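The Work That Remains After the Machine Arrives
By Macario Rosales

The Sostcombe housekeeping service employs people to clean and tidy homes for families who cannot manage it themselves. It made 1,177 visits last year. In June the service began a trial in which part of each visit is given over to training an automated tidying system, and the staff who once simply cleared a room now clear it with a hand-held gripper in each hand. I sat on the panel that reviewed the arrangement, and I wish to set out a view that did not find its way fully into our report.

The usual debate about automation asks how many posts will go. At Sostcombe the answer so far is none, and management deserves credit for saying so in writing. But the debate is too narrow. A job may keep its title, its hours and its rate of pay and still become a different job. Before the trial, a cleaner was judged on the state of the room when she left it. She is now judged on the way she moves as well. She is asked to lift one item at a time, to keep a steady pace and to begin again if something is dropped.

Several members of staff told the panel that they found this interesting at first and tiring later. The tiredness is partly in the wrists. It also comes from having to slow down a skill that took years to make quick. An experienced worker gathers a table of rubbish in one sweep of the arm, and she knows without thinking what must be kept. The trial asks her to take that knowledge apart and hand it over in small pieces.

I do not regard this as a reason to stop. Much of the work is heavy on the back and poorly paid, and the service has long found it hard to fill its vacancies. A machine that could take on the dullest share of a visit would leave more time for the families, who often value the conversation as much as the clean floor. My concern is with the terms on which the knowledge is given.

Consider the clearing of a table on which rubbish and a child's toy lie together. 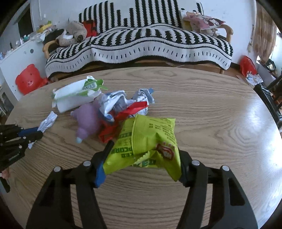

Clearing a table with hand-held grippers: a torn snack bag is gripped while a purple plush bear lies among the wrappers.

A worker decides at once that the bag goes and the bear stays. That decision is a matter of judgement, and the system can learn it only from people who already possess it. Their contribution should be treated as skilled work. At present it is recorded under general duties, and no separate payment is made.

The panel recommended a paid break of 7 minutes in each hour of gripper work, and this has been accepted. I would go further. Staff who take part should receive a training allowance, as they would if they were instructing a new colleague. They should be free to return to ordinary visits without giving a reason. They should also be told, in plain terms, what their recordings will be used for and for how long they will be kept.

The service has promised a second review before the trial is extended to Bisby. I hope that at least two serving cleaners will be given full seats on that panel, with time set aside from their rounds to read the papers.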